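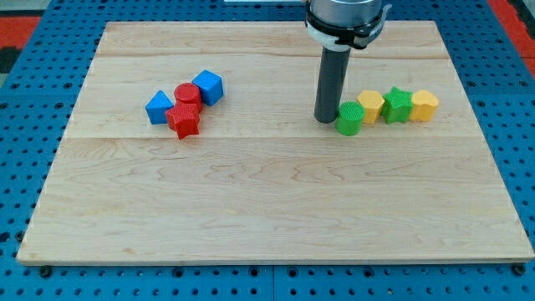 *Toy blocks on a light wooden board.*

**Clanberg parents ask for the numbers behind the "smart toy" grant**

CLANBERG, Tuesday – Parents' group Mullis has called on the Pietrzak Foundation to publish the evidence for its claim that app-connected toys lift early maths results, before any more of the region's child care centres are asked to swap their old toy cupboards for tablets and charging docks.

The foundation's Zunik program offers centres a package of connected toys at no cost for the first year. After that, each centre pays $2385 a year for the licence. Three Clanberg centres have signed up so far.

Mullis has read the program's brochure, its website and its four-page summary of results. None of them says how many children took part, how old they were, or what they were compared with. The summary refers to "marked gains in number confidence" and leaves it there.

"I'd like to be persuaded," said Mullis spokesperson Sorcha Imrie. "If a toy that talks to a phone teaches a kid to sort shapes better than a tub of blocks does, show us. So far we've had a colour brochure and a morning tea."

The group is also asking what happens to the toys if a centre stops paying. The sample contract sent to parents says "interactive features may be limited" once a licence lapses. Mullis wrote to Pietrzak in December to ask which features, and has had an acknowledgement but no answer.

Abhishek Bisht, a former preschool teacher who looked over the contract for the group, said the privacy section deserved a slower read than it was getting.

"It says play data is kept for 'as long as is useful'. Useful to whom? I wouldn't sign a gym membership on those terms," Mr Bisht said.

Mullis is not asking centres to pull out of the program. It wants the full results, a plain-English list of what is collected about each child, and a fixed price beyond the second year. It has also asked that families be told before a centre signs, as some learned of the change from a poster near the sign-in desk.

Copies of the group's letter are available on request from Sorcha Imrie at Mullis.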